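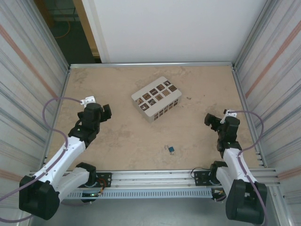

MINUTES OF THE SPRING MEETING, TRALLOW BASKETBALL CONFERENCE
Held 2018-05-04, Jilau Field House, Meeting Room

1. Opening
The chair called the meeting to order. Delegates from Jilau, Drasia, Shukla and Trallow were present and a quorum was declared. The minutes of the February meeting were approved with one correction: the site of the junior semifinal should read Drasia.

2. Season report
The secretary reported that the conference played 48 regular-season games, with none forfeited. Shukla and Jilau finished level at the top of the standings, and Shukla took the first seed on head-to-head record. The Drasia delegate asked that tiebreakers for three or more teams be set out in full in the handbook. The secretary will circulate a draft.

3. Postseason format
Trallow moved that the top two seeds receive a bye to the semifinals. Drasia spoke against the motion, stating that its supporters had valued the additional home date. The motion failed on a tied vote. The current format stands for next season.

4. Officials
The game fee for officials will rise from $50 to $60 at varsity level. The junior fee is unchanged. Schools are reminded that payment is due on the night of the game. Jilau asked whether mileage could be paid from conference funds; the matter was tabled.

5. Rosters and scheduling
Rosters must reach the secretary 25 days before the opening game. Late additions will require written consent from the opposing school until the form is processed. Shukla requested no home games during the first week of February while its floor is refinished. Agreed. Trallow will exchange one home date with Shukla.

6. Other business
Drasia asked that visiting teams be given a locker room with a working lock. Host schools will confirm their arrangements in writing before the season begins.

7. Adjournment
There being no further business, the meeting was adjourned. The next meeting will be held at Drasia.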